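Reports > Funded projects > Teritz Oral History and Records > Half-year report

Progress report, June to December
Prepared by Timothée Riviere for the Prurkesano Fund
December 31, 2013

The grant pays for the indexing and rehousing of the Teritz parish and mill records, and for recorded interviews with former mill families. Work began in June with the loose papers, which were in worse order than the application assumed. Several boxes labelled as wage books held school registers, and two years of burial records had been filed under drainage.

At the end of the period 3,903 items had been entered in the index. The target for the half year was lower, but many of these are single receipts that took little time. The letters are slower. Most are in French and some are in a local spelling that the indexers had to learn as they went.

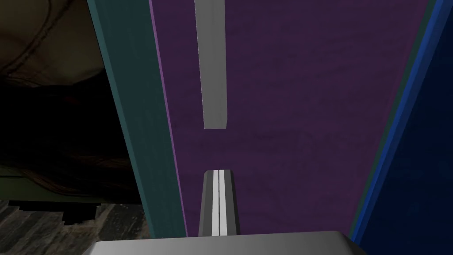
Rehousing is behind. The acid-free folders ordered from Jugah arrived in the wrong size and had to go back, and the replacements did not come until the autumn. We now have 706 folders filled and labelled. The remaining wage books are still in their original wrappers and will stay that way until the second order is delivered.

Interviews have gone well. People have been generous with their time, and a few have lent family papers for copying. The recordings are stored on two drives kept at separate addresses. Transcripts are being typed in the order the interviews were made, except where a speaker has asked to see theirs early.

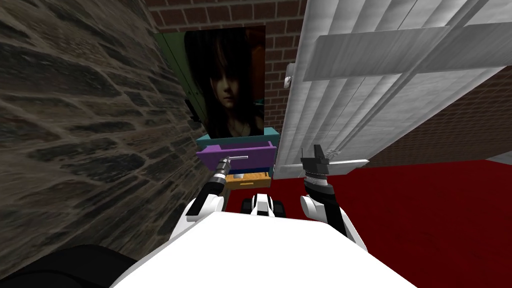 Prolter wrote after reading the draft that the transcripts should keep the mill words as spoken, with a short glossary at the back, and that correcting them would spoil their use to anyone studying the dialect. We agree and have changed the typing instructions. The 194 pages already typed will be checked against the recordings again in the new year.

Spending is under budget on travel and over on supplies. We ask to move $2,000 from the first line to the second, with no change to the total.

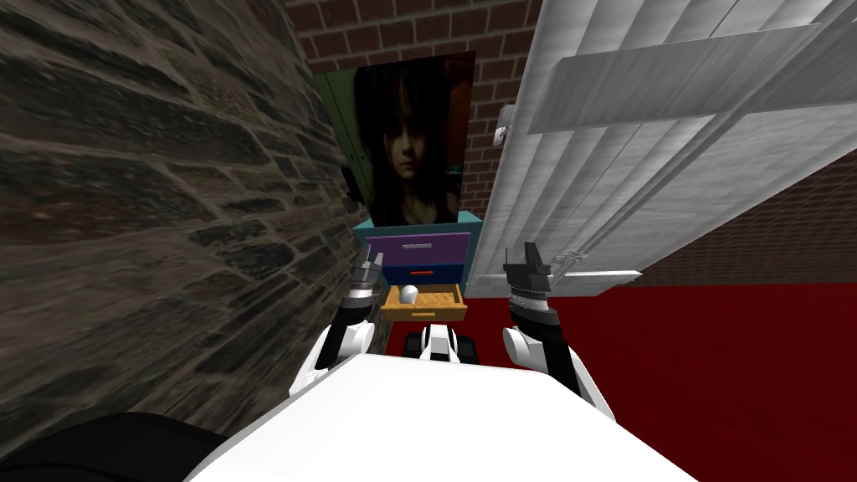 The second half of the project will turn to the mill buildings themselves. The insurance papers describe each one by its walls and roof, but the clerks used their terms loosely and rarely said which side they meant. One building could easily have rough stone on one side and red brick at the back, as in the view here, and be entered under either heading. We will index these entries under both materials and leave the clerk's wording in the notes field.

The next report will include the draft glossary and a list of the wage books by year. A decision on the transfer is needed before the folder order can be placed.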